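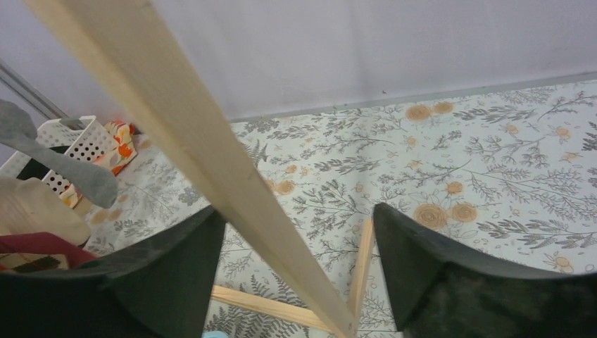
Unfinished pale wood strip.

Citing a translated history when the page numbers differ between printings

I am working through a two-volume regional history by Toivo Valtonen, "The Granaries of Fetthorpe," and want to cite it in a long essay on grain storage and tax collection. The original came out in a run of 1,000 copies and is out of print. I have a PDF scan of the first English printing, and my library has the second printing from Plorell. The text looks the same in both, but the pagination drifts. By chapter 6 of the first volume the difference is eleven pages, and after the maps it is nineteen.

The secondary literature makes this worse. Most articles cite "Valtonen, p. 212" with no printing given. In the scan, page 212 is a table of barley tithes. In the Plorell printing it is the middle of the argument about absentee landlords. Both could support the sentences they are attached to.

My essay has nearly 3,000 words of notes already, so I would like to pick one system and not redo it. Do I cite both printings, convert everything to one, or use chapter and section numbers? Also, is a scan acceptable as the cited copy if the title page is missing?

Lempi Lindqvist
8 Dec 2022 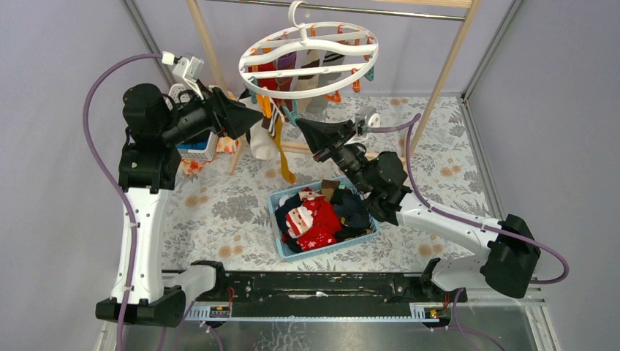
Posted by Heikki Hirvonen

Pick one printing, name it in full the first time, and state in that same note that all page references are to it. Do not cite both throughout. Double page numbers are used for ancient texts and a few standard editions where readers expect them. For a modern history they only clutter the notes.

Between your two, use Plorell. It is the one in libraries, so a reader can check it. A scan with no title page can't be tied to a printing with certainty — you are inferring it from the contents. If you must quote from the scan, find the passage in the library copy and give that page.

For the secondary articles, leave their page numbers alone when you quote them. If an article says "p. 212" inside a quotation, it stays. If you are following the reference yourself, cite the page where you found the passage, then add "as cited in" and the article. Where you can't tell which passage the author meant, say so in the note. Date of the article helps a little: anything older than the second printing has to be using the first.

Add chapter numbers as well. Valtonen numbers his sections within chapters, so "vol. 1, ch. 6, sec. 4, p. 187" will survive a third printing.

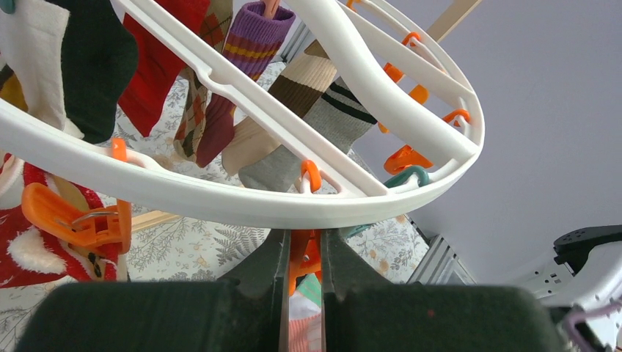 One caution about the maps. In the first printing they are on unnumbered plates, and in the second they are counted in the page sequence, so part of your nineteen-page difference comes from there. Cite maps by map number only.

Onni Hämäläinen

Just use the PDF, everyone does. Put "online copy" after the title.

Onni Pesonen

Agree with Hirvonen on Plorell, with a correction. The second printing is not identical. The Akyol chapter in volume 2 was reset and two footnotes on the Nirkumier estate rolls were merged, so footnote numbers after that point are off by one. If you cite his notes, check each one against the library copy. There is an errata slip too, but it was loose and many copies have lost it. Ask the desk whether theirs is in a pocket at the back.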